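She has coached Andham's women for nine seasons now, and when we sat down in the little room behind the main stand one wet evening in November, she wanted to talk about defending before I'd even found my pen.

"People think a back three is cautious," she said, pouring tea for us both. "Come and watch ours! My wide center backs are halfway up the field before anybody's noticed, and yes, it gives me gray hair."

It also gave Andham 51 goals last season, and a crowd of 609 for the spring game against Edari, the biggest the ground has had for a women's match. She still talks about that one (a 3-2 win, with the last goal coming off somebody's shin) as if it were yesterday.

Her first club was Tundier, where she played left back until her knee gave out.

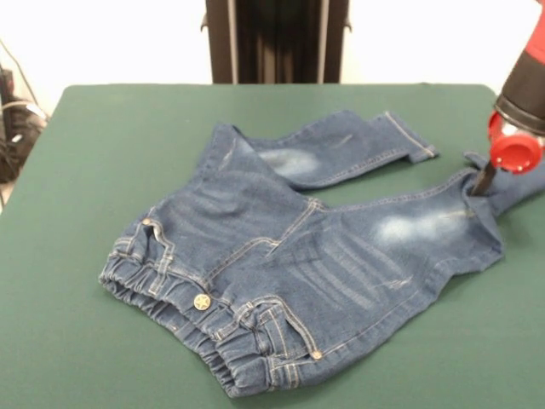 "We had one ball between 20 of us some nights," she said, "so you learned to move without it, and I suppose I've been teaching that ever since."

Kofler are next, away, on a narrow field she has never liked. She'll keep the three at the back all the same, and she has promised the goalkeeper a quieter afternoon.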